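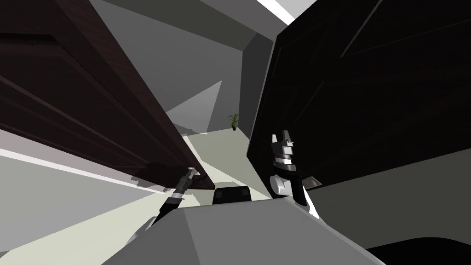
Double door task in the sim, both arms up, left gripper at the edge of the brown door.

Door task walkthrough, Moredwood robotics club
Posted by Rochelle Trevaskis, 15 August 2021

OK quick writeup for everyone who missed the June sessions. You need the sim installed and the club scene file, room_103. If you haven't done the install page do that first, then come back.

Getting the scene up

Open the launcher, pick room_103, robot starts facing the doors. Set the seed to 1417 so we're all looking at the same room. Wait for the physics to settle before you touch anything. If the doors jitter on load, restart. Don't try to fix it live.

Switch to the body view. You get both arms and whatever is in front of you, and the view tilts when the robot tilts, takes some getting used to.

Left arm first

Raise the left arm slow. Slider at 9, no higher. Bring the fingers to the lower edge of the door panel and stop when the contact light comes on. Then pull back a tiny bit, check, pull again. Most people yank it and the fingers slide right off. Linnea's trick is to turn the wrist inward before pulling, works for me maybe half the time.

Right arm

Same idea but the right door renders nearly black and you can't see the panel grooves very well. Turn up the scene light in settings if you're stuck. Keep the gripper pointing up with the fingers a little open until you're sure where the edge is. Closing early is how I lost 12 runs in one evening.

Watch the wrist joint. It sticks out more than you think and it will hit the door before the fingers do.

Checking the run

With the doors open you should see through to the far wall, pale floor, gray walls, potted plant in the corner. We use the plant as the target for the drive part. No plant in view means you're rotated, back up and square off before driving.

Save the log before you hit reset!! Reset wipes it. Name it with your last name and the seed, drop it in the Jollska folder.

Common problems

Arm won't move: you're still in view mode, press tab.
Fingers go through the door: collision got turned off, reload the scene.
Robot leans foward and stays there: both arms are out too far, bring one in.
Door swings back on you: hold for a second after the pull, then let go.

Drive part is on the next page, Sawsan is writting it. Questions go in the club thread, not my inbox pls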